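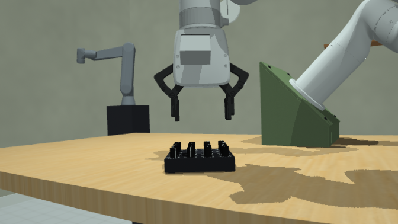 By the Jirham Letter editor

Clakel wants to sell you a meal plan again. The company's new subscription, called Kiss, promises that a household in Jirham can eat five dinners a week for 369 dollars a month and never set foot in a grocery store. I read the whole offer, fine print included, and I have doubts.

Start with the claim that members save 564 dollars a year. Compared with what? The footnote says "typical dining habits," and the survey behind it asked 2000 people who had already signed up for a trial. Those folks were ordering takeout before. If you cook beans and rice on Sunday and eat them until Wednesday, you won't save a dime.

Then there's delivery. The price on the front page leaves it out, and it costs 19 dollars a month unless you also carry the Clakard, the store's own payment card.

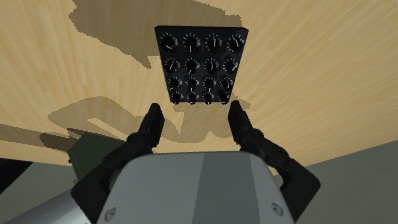
The card is free for the first year. I couldn't find what it costs in the second, and the help line told me that pricing "will be shared closer to renewal." I've heard that one before, from my gym.

The food may be fine. I haven't tried it, and a couple of readers wrote in to say the soups are good. But you can only cancel by phone, before noon, on weekdays, and you lose any unused meals when you do. If you sign up anyway, save a copy of the terms the day you join and send me a note in October.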